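I came back from Cáceres in July with a suitcase full of paprika and a promise to myself that I would finally learn to make a proper pot of beans. Not the quick kind from a can, which I love and will keep on loving, but the slow kind that sits on the back of the stove all afternoon and makes the whole house smell like somebody's grandmother moved in.

My first pot was, well, soup. I had bought a 900 gram bag of white beans from the little grocery in Barkbridge, soaked half of it overnight, and then got so nervous about things drying out that I kept adding water every time I walked past the kitchen (and I walk past the kitchen a lot). We ate it with bread and it was fine! But it wasn't what I had eaten on that trip, sitting outside at ten at night with my sandals off under the table.

So I slowed down. The second time I used just enough water to cover the beans by an inch, tucked in half an onion, a bay leaf and a whole head of garlic with the top sliced off, and then I made myself go out and weed the flower bed. The heat stayed as low as my old burner would let me go, and I gave the pot a gentle shake now and then so I wouldn't break anything up with the spoon. The paprika went in near the end, warmed in a good glug of olive oil first, and oh my goodness, that smell.

I've made it four times now, and I'm a little embarrassed by how often I bring it up with people at the bus stop.

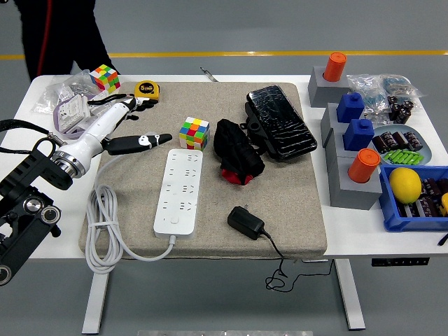 Can you salt the beans at the beginning?

I do, and mine come out tender every time. A teaspoon in the soaking water and another in the pot seems to season them all the way through, and then I taste again before supper.

Leftovers are even better on the second day, mashed a little and spread on toast with a fried egg on top. I'm going to try the same thing with chickpeas next, once I've used up the rest of this bag.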